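## Handout 4: Wholesale price breaks

A price break lowers the unit price once an order reaches a set count. Jakanura sells climbing chalk at 476 cents a bag, with a break at 30 bags. Indik, a gym, orders 53 bags and pays the lower price on all of them.

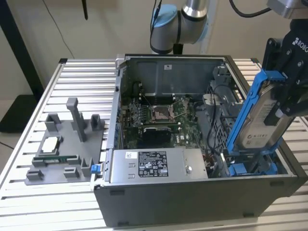 *Fig. 1. Desktop tower on its side, side panel removed.*

Two schemes are in use:

- **All-unit:** the lower price covers the whole order.
- **Incremental:** the lower price covers only units past the break.

Under the incremental scheme, Indik pays full price on the units up to the break. Work both totals for an order of 275 bags before the August session.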